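Updated 01/09/2026

## Softening brown sugar that has turned to rock

You bought it in August for one batch of cookies, and now it could hold up a porch. Put the hammer back.

**If you have a day:** drop the lump in a jar with a slice of bread, close the lid and leave it overnight. The bread goes stale, the sugar goes soft, and only one of them gets a thank-you.

**If you have a minute:**

1. Put the sugar in a microwave-safe bowl.
2. Lay a damp paper towel over the top. Damp, please. Kaan Karabulut used a dripping one and made syrup.
3. Heat for 20 seconds, then poke it with a fork.
4. Repeat up to 4 times, breaking up lumps as you go. 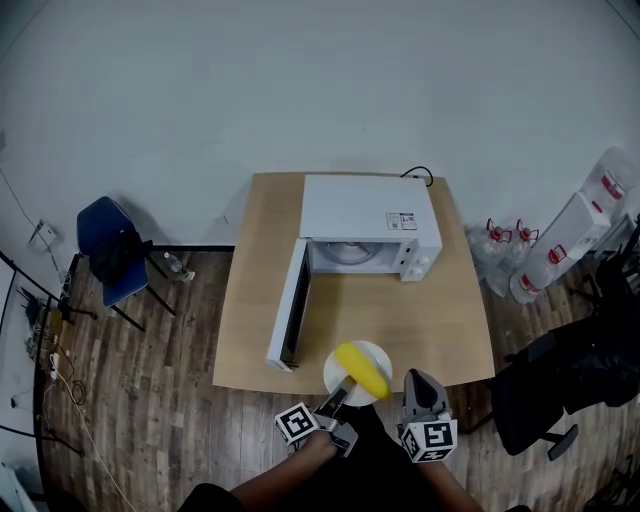
*Lumlow Home Baking Club, Pantry Notes*

Stop while it still looks a little too firm. Sugar keeps softening for a bit after the heat is off, and melted sugar sticks to skin with real enthusiasm. Ovens vary, so if yours runs at 850 watts or more, start with 10 seconds.

Use it right away. Microwaved sugar hardens again as it cools, usually just as you find the measuring cup.

For storage, get a jar with a lid that seals. Fatima Maluleke folds the bag over and puts a clothespin on it, and we have all seen her sugar. A piece of soaked terra cotta in the jar works too. Blot it first and soak it again when the sugar starts to clump.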